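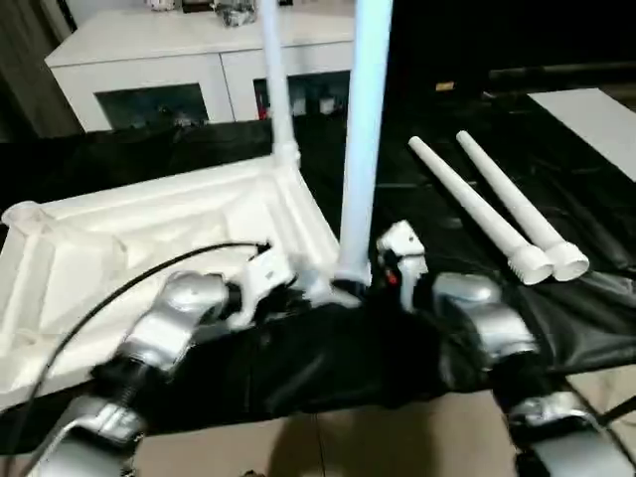
How Do Poles and a Base Fit Together?

Many objects in homes and schools are sold in parts and put together later. Stands and small racks are often made in this way. Packing them flat saves space.

The Base
The base is the wide part at the bottom. This one is white plastic, with raised ribs on it. A rib is a thin ridge. Ribs help to make plastic stiff — without them, a large flat piece could bend easily.

The Sockets
A socket is a hole made to hold the end of another part. The thin white pole stands in a socket near a corner of the base, and a round collar joins the two.

The Tubes
Two white tubes lie on the black cloth. One has a collar with ridges like those on a screw. Such ridges are called a thread. When a threaded part is turned, it grips the part it fits.

Words to Know
Base: the part that everything else stands on.
Collar: a ring that goes around a pole or tube.
Thread: the ridge that winds around a screw.

Written by Lovisa Åberg for the Irklow Children's Library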